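# Vorführtag »Greifen lernen« bei Kustuva in Zimholm

Am 9. Mai 2025 öffnen wir wieder unsere Werkhalle, und wer sich schon länger fragt, ob ein Roboterarm im eigenen Betrieb Platz hätte, ist herzlich eingeladen, einen halben Tag bei uns zu verbringen.
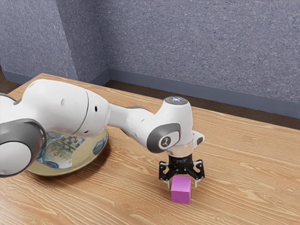

Der Vorführtag gehört bei uns zum Gerät dazu, man kann ihn also ganz normal zusammen mit dem Einsteigerpaket Sikora bestellen oder auch einzeln buchen, wenn man erst einmal schauen möchte. Wir haben im April lange darüber gesessen, wie der Ablauf diesmal aussehen soll, und uns am Ende für weniger Vortrag und deutlich mehr Zeit am Arm entschieden. Die Rückmeldungen vom letzten Mal waren da ziemlich eindeutig!

## Was Sie erwartet

Wir beginnen am Bildschirm, in der Simulation. Dort steht der Arm an einem Holztisch und soll einen kleinen pinkfarbenen Würfel aufnehmen — eine Aufgabe, die jedes Kind mit links erledigt und an der man trotzdem einen ganzen Vormittag hängen kann. Sie fahren den Greifer selbst über den Würfel, stellen die Öffnung der Finger ein und probieren aus, was geschieht, wenn man ein wenig schräg oder zu hoch ansetzt. Kaputt gehen kann dabei nichts, also nur Mut.

Auch die goldglänzende Schale auf dem Tisch hat schon manches Gespräch ausgelöst. Spiegelnde Oberflächen machen vielen Kamerasystemen Mühe, und wer in seiner Fertigung mit poliertem Blech oder verchromten Teilen zu tun hat, sollte Roswitha Stöckli unbedingt danach fragen. Sie betreut bei uns die Simulation und nimmt sich für solche Fälle gern Zeit (bringen Sie ruhig ein Musterteil mit).

Nach der Kaffeepause geht es hinüber in die Halle, wo dieselbe Übung am echten Arm wiederholt wird. Dort arbeiten wir in Gruppen von höchstens vier Personen, damit wirklich alle einmal ans Bedienpult kommen.

## Auf einen Blick

- **Beginn:** 11 Uhr, Einlass eine halbe Stunde früher
- **Plätze:** 19
- **Preis:** 59 Euro pro Person, Mittagessen und Unterlagen inbegriffen
- **Ort:** Kustuva, Werkhalle Zimholm, Eingang über den Hof
- **Vorkenntnisse:** keine
- **Sprache:** Deutsch, Fragen gern auch auf Englisch

## Zum Paket gehören außerdem

Wer das Einsteigerpaket Sikora bestellt, bekommt den Vorführtag für zwei Personen gutgeschrieben. Enthalten sind die Simulationssoftware Brandent mit einer Jahreslizenz, die Übungsszenen zum Greifen und Ablegen sowie eine telefonische Einrichtungshilfe. Die Szenen lassen sich verändern: Würfel verschieben, weitere Gegenstände hinzufügen, andere Startpositionen für den Arm festlegen. Wir empfehlen, eine Kopie anzulegen, bevor Sie loslegen — wir haben unsere eigene Vorlage auch schon einmal überschrieben und durften dann von vorn anfangen.

## Anmeldung

Bitte melden Sie sich über das Bestellformular an und schreiben Sie ins Bemerkungsfeld, aus welcher Branche Sie kommen, dann können wir die Gruppen ein bisschen passend zusammenstellen. In der Halle brauchen Sie geschlossene Schuhe. Parkplätze gibt es im Hof, vom Bahnhof Zimholm läuft man eine gute Viertelstunde, und wer mit schwerem Gepäck oder sperrigen Musterteilen anreist, ruft am besten vorher kurz an, wir holen Sie dann ab.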